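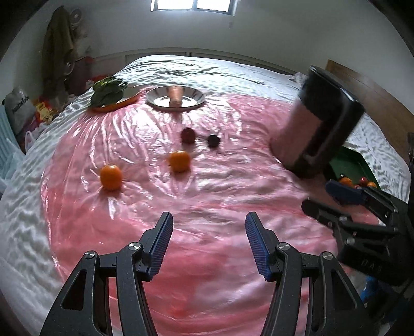
Who can apply to cook at the Dorka Supper Trail?
Anyone who cooks food they love and can make it for a crowd: home cooks, caterers, food truck owners, bakers, church kitchen crews and restaurants with fewer than 10 employees.

Call for cooks, bakers and hosts
Dorka Supper Trail, October
Rivov, Palacios Street and the blocks behind it

The Supper Trail is coming back this October and we are looking for people to cook it! If you've walked the trail before, you know how it goes. Guests pick up a paper map at the old market hall, then wander from kitchen to kitchen through the evening, eating one small plate at each stop and usually staying much too long at the first one. Some stops are restaurants. Some are backyards with string lights and a folding table. Last fall one was a barber shop, and the line for Riet Coppens's leek soup went out the door and past the bus stop.

We gave out 579 maps last year, and by the end of the night a lot of the kitchens had run out of food. So this year we want more cooks, more kinds of food and a few more places for people to sit down (we heard you about the chairs).

What we're looking for

One dish. Really, just one. It can be savory or sweet, hot or cold, something your grandmother made or something you came up with last month. It should fit on a small plate and be easy to eat standing up. We'd love to see more breakfast food this time, more vegetable dishes that aren't salad, and more baking. We had only one dessert stop last year, run by Nermina Stoyanova out of her garage, and she'd like some company.

You don't need a restaurant. Around half the people who cook on the trail have never sold a plate of food before. You do need to be able to make a good number of portions and keep serving from 5 p.m. until 9 p.m., or until you run out. Most first-timers bring a friend or a cousin to hand out plates, and we'd suggest the same.

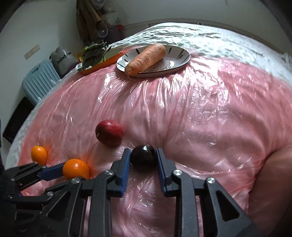
Plum, orange and kumquat.

What you get

A stop on the map with your name and your dish on it. A flat payment for each map ticket turned in at your stop, paid the following week by check or bank transfer. Plates, napkins, forks, compost bins and a sign for your stop. If you don't have a kitchen that meets the county rules, we can give you time in the shared one at the Drotodlow bakery, which has two big ovens, a walk-in cooler and a very patient owner in Teun Maes. Kitchen time is free for trail cooks on the day before the event and on the morning of it. Please ask for it on your form, as the slots fill up fast.

You also get an evening with the other cooks before the trail opens. Everybody brings a test batch of their dish, we eat the whole lot, and people trade advice on timing and seasoning. A couple of cooks changed their recipes completely after that dinner last year, and one swapped her entire dish for something better. It's my favorite part of the season and I'd do it every month if they let me.

Hosts wanted too

Maybe you don't cook but you have a porch, a driveway, a shop floor or a yard on or near Palacios Street. We match hosts with cooks who live too far out to serve from home. Hosts need an outdoor outlet or an extension cord that reaches, a spot where people can line up without blocking the sidewalk, and a bathroom the cook can use. Ward Verstraete visits every host stop ahead of time to look at the space with you and talk through where the tables go. He'll also bring the lamps.

Hosts receive two free maps and first pick of the cooks in their part of town.

How to apply

Send us an email or drop a note at the market hall desk with:

Your name and a phone number
The name of your dish and a few lines about it, including the main ingredients
Any common allergens in it (nuts, milk, eggs, wheat, fish, shellfish, soy, sesame)
How many portions you think you can make
Whether you have a place to serve from or would like us to find you one
Whether you need time in the bakery kitchen

Photos are welcome but you don't have to send any. If you'd rather apply by phone, leave a message at the market hall and Hamidreza Alipour will call you back and fill in the form with you. He speaks English and Farsi.

How we choose

Hamidreza, Nermina and I read everything that comes in. We try for a good spread of dishes across the map so that guests don't hit four dumpling stops in a row, and we hold at least a third of the places for people who haven't cooked on the trail before. If your dish is close to someone else's, we may call and ask whether you have a second idea. Everyone hears back from us, and anyone we can't fit in goes to the top of the list for the spring.

Food safety

All cooks take the short food handling class, which we pay for. It takes one evening and covers storage, temperatures and labeling. If you already have a current card, send us a copy and skip it.

Still not sure?

Come by the market hall any afternoon between 2 p.m. and 4 p.m. It's the brick building with 1789 over the door. Ask for me and I'll show you last year's map, and you can tell me what you like to cook.

Riet Coppens
Dorka Supper Trail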